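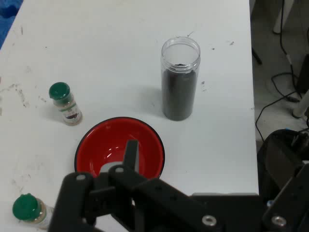
Fekoteck is looking for an equipment planner to help us choose our next robot arms, and we're really excited about this one! You'd work with Judit Hegedűs on a two-year buying plan: arms, grippers, spares, and all the humble stuff too (green-capped spice bottles, red bowls, a jar with a screw-thread mouth). Good with spreadsheets and happy ringing suppliers? Please get in touch, even if you've never bought a robot.

Part-time, 55 hours a month. Write to Aled Foulkes by 26th January, quoting ref. 117.

Print this page
E-mail this page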